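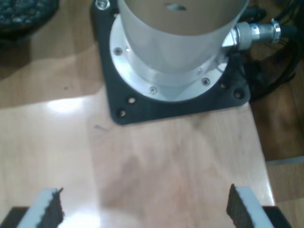 Aus der Fachstelle Bodenschutz kam zum letzten Bericht der Einwand, die Absenkung des Grundwassers im Teilgebiet Trulitz sei zu knapp begründet und der Zusammenhang mit den Grabenverschlüssen nicht belegt. Der Einwand ist berechtigt und wird in Abschnitt 2 behandelt. Die beanstandete Tabelle ist durch die korrigierte Fassung im Anhang B ersetzt.

Zwischenbericht zum Vorhaben Wiedervernässung Waltwood-Moor, Berichtszeitraum April bis September

1. Stand der Arbeiten

Im Berichtszeitraum wurden die Grabenverschlüsse im nördlichen Teil fertiggestellt. Damit sind 2817 m Entwässerungsgraben ganz oder abschnittsweise verfüllt. Der Bewilligungsbescheid sieht für die gesamte Laufzeit 3607 m vor. Offen sind der Randgraben Trulitz und zwei kurze Stichgräben an der Südgrenze, für die die Zustimmung des Wasserverbandes noch aussteht. Der Antrag liegt dort seit Mai, eine Nachforderung zur hydraulischen Berechnung wurde im Juli beantwortet.

Die Verschlüsse wurden als Torfdämme mit Holzspundwand ausgeführt. An drei Stellen war der anstehende Torf so stark zersetzt, dass Material aus der Entnahmefläche am Westrand zugefahren werden musste. Die Firma Besnard hat dafür einen Nachtrag gestellt, der aus der Position Unvorhergesehenes gedeckt ist. Eine Erhöhung der Zuwendung wird nicht beantragt.

2. Wasserstände

Die Pegel werden stündlich ausgelesen. Im nördlichen Teil lagen die Wasserstände im Sommer überwiegend zwischen 10 und 25 cm unter Flur, im Vorjahr zwischen 30 und 55 cm. Die Niederschlagssumme war in beiden Sommern vergleichbar, der Anstieg wird daher den Verschlüssen zugeordnet.

Im Teilgebiet Trulitz fiel der Wasserstand dagegen ab Juni auf 60 cm unter Flur. Im letzten Bericht war dies auf die Verdunstung des Birkenaufwuchses zurückgeführt worden. Diese Erklärung reicht nicht aus. Der Abfall setzt an allen vier Pegeln nahezu zeitgleich ein und ist am Randgraben am stärksten – ein Verlauf, der eher auf seitlichen Abfluss hindeutet. Vermutlich wird ein Teil des im Norden zurückgehaltenen Wassers über eine sandige Schicht zum noch offenen Randgraben geführt. Zur Klärung wurden sechs Sondierungen bis zum mineralischen Untergrund beauftragt. Die Ergebnisse werden im November erwartet und nachgereicht.

Pegel T3 fiel zeitweise aus (Feuchtigkeit im Loggergehäuse). Die Lücke von 19 Tagen wurde nicht interpoliert. Der Logger ist getauscht, die Handmessungen aus dieser Zeit sind im Anhang A gesondert gekennzeichnet.

3. Vegetation

Die Dauerflächen wurden im Juli aufgenommen. Torfmoose haben auf fünf von zwölf Flächen im Norden zugenommen, auf den übrigen ist keine Veränderung oberhalb der Schätzgenauigkeit festzustellen. Eine Bewertung nach nur einer Vegetationsperiode ist nicht sinnvoll. Pfeifengras dominiert weiterhin die trockeneren Rücken.

Der Birkenaufwuchs wurde im Kerngebiet im Februar vor Beginn der Brutzeit entnommen. Stockausschlag tritt vor allem dort auf, wo der Wasserstand im Mai unter 30 cm lag. Eine Nachpflege ist für den kommenden Winter eingeplant.

4. Flächensicherung

Mit der Gemeinde Staststead wurde eine Vereinbarung über die Duldung höherer Wasserstände auf zwei Wegeparzellen geschlossen. Der Weg am Ostrand wird auf einem kurzen Abschnitt um 40 cm angehoben, die Kosten trägt das Vorhaben. Für eine private Parzelle im Süden liegt weiterhin keine Zustimmung vor. Der Entwurf eines Tauschvertrages wird derzeit vom Eigentümer geprüft.

5. Mittelverwendung

Für Gutachten und Sondierungen waren im Berichtszeitraum 3000 Euro angesetzt, abgerechnet wurden 3045 Euro. Die Überschreitung von 45 Euro betrifft Laborkosten und wird innerhalb der Position Sachmittel ausgeglichen. Die Bauleistungen sind bis auf die Schlussrechnung für den Abschnitt Nord bezahlt. Der Mittelabruf für das vierte Quartal erfolgt wie geplant.

6. Abweichungen und nächste Schritte

Der Verschluss des Randgrabens Trulitz verschiebt sich vom Herbst in den Winter, sofern Frost die Befahrung zulässt. Bei mildem Winter wäre erst ab August wieder eine Bauphase möglich – in diesem Fall wird eine kostenneutrale Verlängerung um sechs Monate beantragt. Bis dahin bleibt der Messbetrieb unverändert. Zusätzlich wird am Auslauf des Randgrabens ein Messwehr eingebaut, um den Abfluss aus dem Teilgebiet zu beziffern. Die wasserrechtliche Anzeige dafür ist gestellt.

Anlagen: A Pegeldaten, B Tabelle der Wasserstände (korrigiert), C Vegetationsaufnahmen, D Belegliste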